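Tamara Demchenko has written obituaries for other people's families for 6 years, and she would like them to stop asking her for the word "beloved."

"I'll put it in if they want it. They're paying," she says. "But I've read 52 notices in a row with that word in the first line, and by the end I couldn't have told you one thing about any of those people."

She works from the back office of Pradholm, a funeral home where the phones start at eight in the morning. I went in doubtful. Paying a stranger to write up your father sounds like one more line on a bill that is already too long, and I told her so.

"It is one more line on the bill," she says. "Plenty of families don't need me. If your sister can write a letter, let your sister do it."

What she charges for, by her account, is mostly listening. She calls two or three relatives separately and asks what the person ate for breakfast, what they drove, who they weren't speaking to. The last one rarely gets printed. I asked how she knows that what she is told is true.

"I don't. A son told me his father built the family cabin by himself. The daughter said he hired two men and sat in a chair. So I wrote that the family spent their summers at the cabin."

That seems to me a polite way of leaving things out, and she doesn't argue much. Names and dates she does check, against whatever paper the family can find. One February she had a marriage down as lasting 49 years, and the widow called to say they had spent a good part of that living in separate towns. The number stayed in.

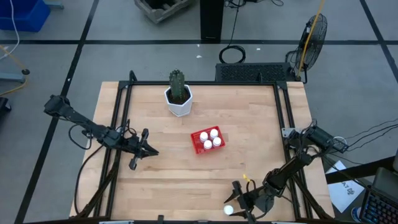 Then there is the price of getting the thing published. Demchenko pulled out an invoice a client had given her from a regional paper, with a photo and two days in print: $3,420. She has started telling people to run a short notice there, with the name, the dates and the time of the service, and put the long version online for free.

Free has its own problems. Tristari, the memorial site Pradholm uses, puts a button for flowers next to every name, and a bigger one for planting a tree. I asked where the trees are.

"I've asked them that too," she says. "I got a very nice email back."

She is cooler still on Vusex, a program that takes a filled-in form and returns a finished obituary in almost no time. She tried it with her own grandmother's details.

"It said she had a passion for life. My grandmother had a passion for being left alone after lunch."

I'm not sure that settles the matter. A family with no money and a service in two days might be glad of the form, and Demchenko's own notices, the few she let me read, have their habits too. There are a lot of gardens in them. She took that fairly well.

"People had gardens," she says. "What do you want me to do?"

She hasn't written her own and doesn't plan to. Her brother has been told he can have 6 lines, and that she'd like the dog mentioned.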